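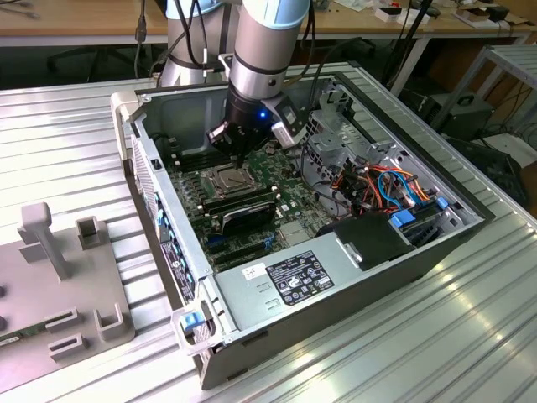
Carrier project, bench notebook. Written up by whoever had the arm (me), Brorkton workshop, 4/28/18

Gripper swap, first proper go. Very pleased with it, so I'm writing it all down while I still remember which settings I changed.

Background for anyone reading this cold: we want the arm to take a memory module from the holder on the fixture plate, carry it to the board and press it into a slot, with the tower on its side and open. Then the same in reverse. The CPU comes later and is a different sort of misery. Up to now everything was done with the old Garine gripper, which is strong and reliable and has fingers like a pair of garden trowels. The Jomow arrived in February and sat in its box until we had an adaptor plate that fitted. Now it's on.

Mounting. Took most of the morning, nearly all of it cable. The Jomow's lead leaves the body on the opposite side to the Garine's, so the old loop was pulling tight whenever the wrist turned past halfway. Re-ran it down the arm with a lot more slack. It looks untidy but it doesn't snag, and I turned the wrist through everything we use and watched it the whole way. If you shorten it to make it look nice, please check the far side of the case again, the reach over the drive cage is where it gets tight.

Tool centre point redone. I used the fixture post for touching off, then checked against the edge of the CPU socket frame because it's metal and square and easy to see on the wrist camera. The two agreed to well under a millimetre, which surprised me! With the Garine I was always chasing the error round in a circle. I think the fingers were flexing on contact and I was measuring the flex.

Clearance. This is the big win. Coming down beside the socket there is real room between the fingers and everything else, and I could jog about in there without holding my breath. The camera housing is now the widest thing on the wrist and the part to watch. It sits off to one side, so approach direction matters more than it used to. From the wrong side it will meet the drive cage before the fingers get anywhere useful. I've saved the good approach as "case_in_left". Please don't overwrite it, copy it.

Grip on the module. Bare fingers first, then with the thin rubber pads. Bare is better for position (the module stays exactly where it was picked) and worse for pressing in, as it creeps up between the fingers as soon as the slot pushes back. With pads it doesn't creep, but it can tilt a little when you close on it, and a tilt you can hardly see at the fingers is plenty to miss the slot. Closing slowly fixes most of that. I went back and forth a few times and settled on pads with slow close.

Runs with pads and slow close, holder to slot: 6 out of 7 went in. The miss was mine, I'd nudged the case leaning over to look at a clip and hadn't re-found the board. Same routine with the Garine last time we tried it gave 2 clean ones before we gave up and went for tea. I know that's not a fair comparison, the waypoints were worse then too. I'd still take it.

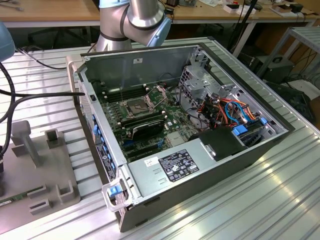
The fixture plate needs to be fastened down properly. Double-sided tape on a ribbed table only touches the tops of the ribs, and after a while of pulling modules out of the holder it had walked towards me. Not far, but enough that the pick was closing off-centre by the end. A strip of flat sheet under it would do, or clamps in the ribs if somebody can find the right nuts. The slotted bracket is slightly snug as well. I'd open it up a touch on the next print and put a small chamfer on the lead-in.

Case also wants stops. Two corners would be enough. It's heavy and you assume it won't go anywhere, and then you press on a slot and it does.

Force. Pressing in took more than I'd guessed, and the slots aren't all alike. The old Garine limit was far too low for this and I'd been blaming the fingers for it. I've left the cap at roughly 800 in the controller's own units (no, I don't know what they are either, the manual gives a graph with no label on the axis). It stops before anything bends. Above that the board starts to bow, which you can see if you get your eye down level with it, so please leave the cap alone until we've got something underneath to support it.

Socket lever. Had a quick play at the end, by hand jog only. The fingertips can get under the lever and start it moving, which the Garine could never have done. Lifting it the whole way means following an arc, and I was doing that in small straight steps with the pendant, so it looked dreadful. But it's there! I think a proper arc move with the wrist turning along with it would do it in one go. I want to try that before anyone talks me into buying a special tool.

Wires. The orange and red bundle by the drive cage drifts back to wherever it likes once you move it. It doesn't reach the memory slots but it does get into the wrist camera's view from some angles and the edge finder latches on to it. Cable tie it back, or crop the view. I cropped the view because I couldn't find the cable ties.

To do
- flat sheet or clamps for fixture plate
- case stops
- reprint slotted bracket, wider, with chamfer
- arc move for the lever, with wrist rotation
- write to Jomow about force units
- one run with the Garine on the new waypoints, to be fair to it
- cable ties

Garine is back in its foam on the shelf with its adaptor bolts in the bag. The pads are spare ones, more in the drawer under the pendant. Left the arm parked high with the Jomow still fitted, and I'd like it to stay on for now please.

Recent entries
Adaptor plate for the Jomow, second attempt
Carrier: finding the board edge with the wrist camera
Garine finger wear, with measurements
Printing fixture plates that don't curl
Which pendant has the sticky button

Brorkton workshop notebooks | Contact the workshop | © Brorkton | Back to top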